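Small Parts, Big Floor: Sorting Buttons and Beads Without Losing Your Mind

Last updated 17/04/2025

I inherited a cookie tin. It did not contain cookies. It contained up to 800 buttons, beads and assorted little round things, and I tipped the lot onto the rug on the theory that I would "see what was there." I was still seeing what was there in May, mostly with my bare feet.

What follows is how I do it now.

Work on something pale and plain. A white table is ideal, and an old white sheet pulled tight will do. Patterned tablecloths are where beads go to retire. If your table has a raised lip, lucky you. If it doesn't, roll up a bath towel and lay it along the side you sit at.

Wipe it down first. Every crumb looks like a seed bead until you try to thread it.

Gloves are a matter of taste. I like thin knit ones with grippy dots, a size smaller than you'd buy for the garden. Baggy fingertips will pick up three beads when you wanted one, and then hide the other two in a fold. If you go for something thicker, stick to the buttons and leave the beads for bare fingers.

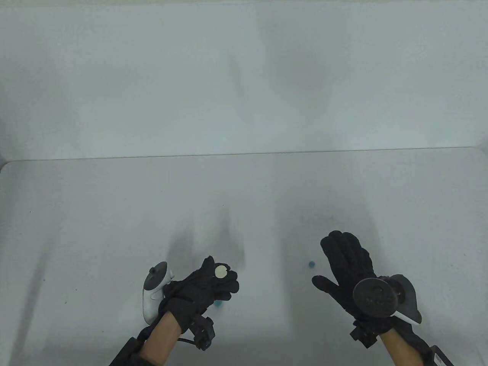
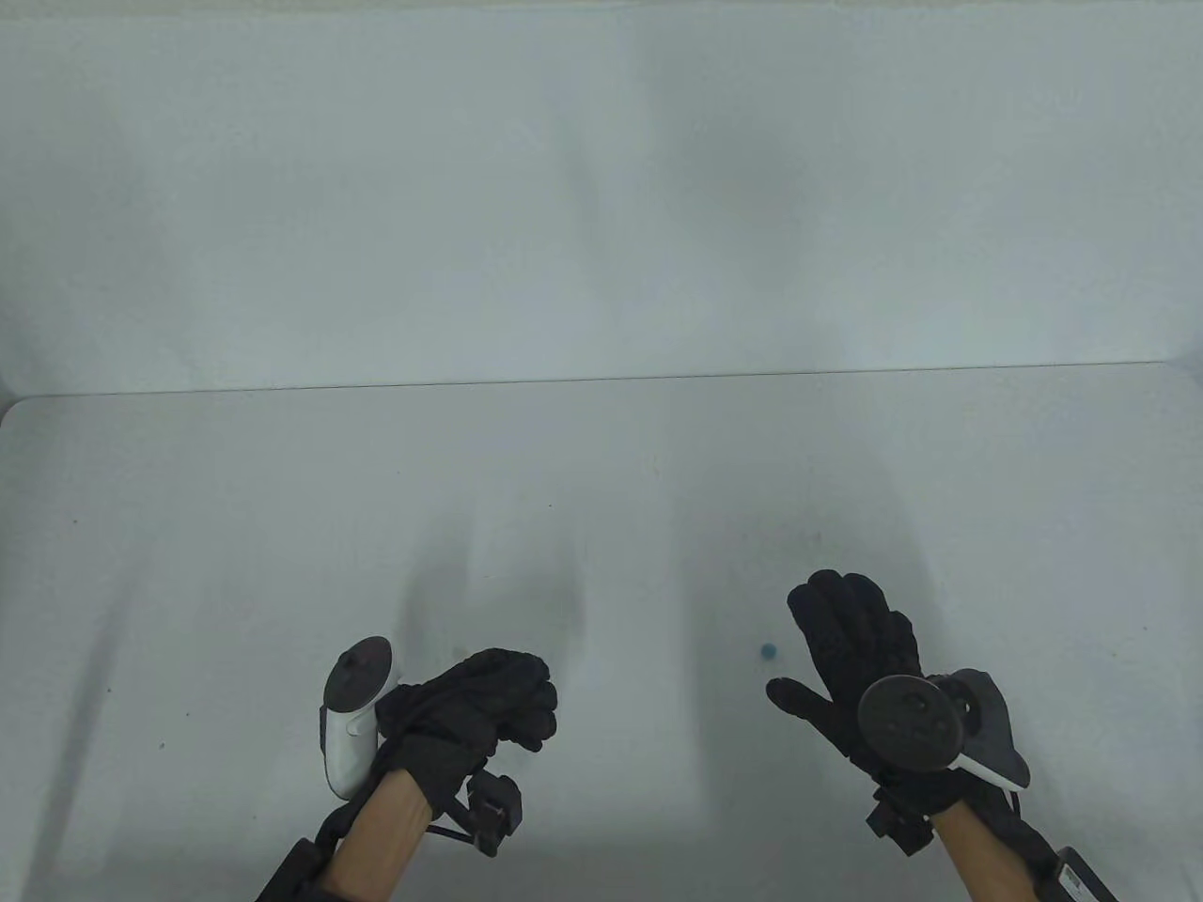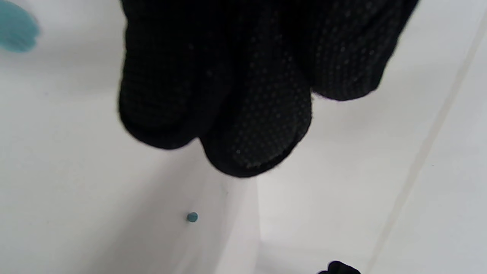
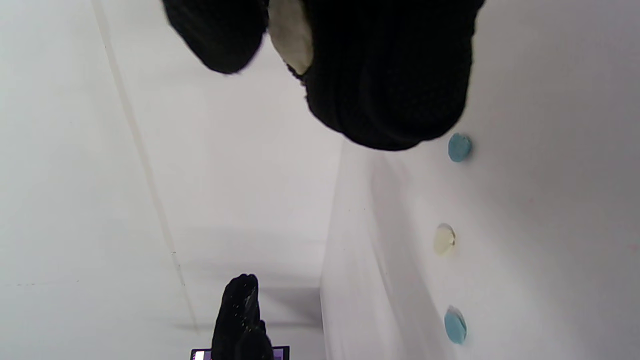
Black gloves, white surfaces.

Turn the gloves inside out over the table when you finish. I once carried a shank button around in a thumb for 2 weeks and blamed my knuckles.

Sort by size before color. Everybody wants to start with color because it looks nice, and everybody ends up with a gorgeous pile of blues that has to be done all over again. Big flat buttons, small flat buttons, anything with a shank, then beads. Color can wait for a rainy evening.

Hold flat buttons on edge to check them. Chips show up along the rim, and cream ones are terrible for hiding a crack until you've sewn them on a cuff.

For storage I've tried the Tulier stacking boxes, which look lovely and open themselves when you sneeze. The Ameck drawer unit is ugly and has never let me down. The Duangkaew jars are fine for buttons, but you will never get the last bead out without a chopstick. The whole business lives on the bottom shelf of my Trolley cart - the bottom one, so that whatever falls has less of a run-up.

And keep an old stocking over the vacuum nozzle, held on with a rubber band. My cookie tin came out at 465 buttons and 477 in the second count, and I got the difference from under the couch.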